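4.2 Cloth on and around the bed

Of the chore groups in our trials, bed linen and clothing gave the widest spread of results. We ran 510 episodes in this group at the Luncombe apartment and the Udavdale test house, using the same two-arm platform in both. Of these, 403 ended with the item in the target area. An episode was scored as complete only if the item was fully off the floor and no person had touched it or the robot after the start signal. Episodes stopped by the safety operator were scored as failures, whatever the state of the cloth at that moment.

The task list was the one drawn up by Gbeho for the earlier kitchen study, with the dish items removed and four cloth tasks put in their place: pick up, move to the basket, spread on the bed, and fold once. Policies were trained on teleoperated demonstrations recorded in September and were not changed between the two sites. Each episode had a limit of 3000 control steps. Few of the pick-up attempts came near this limit. Most of the fold attempts did, and we return to this in Section 5.

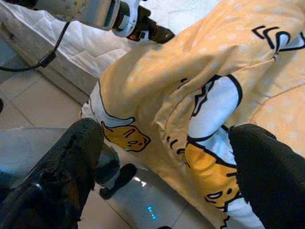

Figure 6. Wrist camera view during a cloth task. The item is gripped near the floor with its upper part still on the mattress.

Grasping itself was a smaller problem than we had expected from the literature on rigid objects. A soft item forgives a poor approach, and the fingers can close on almost any fold and hold something. What the robot lacks is knowledge of what it is holding. In Figure 6 the yellow fabric is bunched between the two fingers, and the printed characters, which would be an easy landmark on a flat item, are partly hidden by the folds. The wrist view gives little sign of where the nearest corner might be. A person in the same position would run a hand along the edge until a corner came up. Our policy had no such behavior, and in the fold task it often pulled from the middle of the item and made a second bunch beside the first.

The bed adds a difficulty that the table-top version of the task does not have. An item that lies partly on the mattress and partly over the side is supported at two heights, and the load on the gripper changes as it slides. We saw the second arm used in two ways. In the better episodes it held the upper part while the first arm lifted. In the others it stayed clear until the item had dropped, and the task then became a plain pick-up from the floor — slower, but quite reliable. We did not penalize this second strategy, although a household user might.

Results at the two sites differed less than the rooms did. Paulík repeated the Udavdale runs with the Nasution finger pads in place of the standard set and found no clear change in pick-up or basket tasks. Spreading got slightly worse, apparently from cloth sticking to the pad at release. The Grullthorpe scoring sheet has no entry for late release, so these cases were logged by hand and are not included in the totals above.

On this evidence we would call pick-up and transfer of single cloth items usable in a home with supervision. Spreading and folding are not there yet.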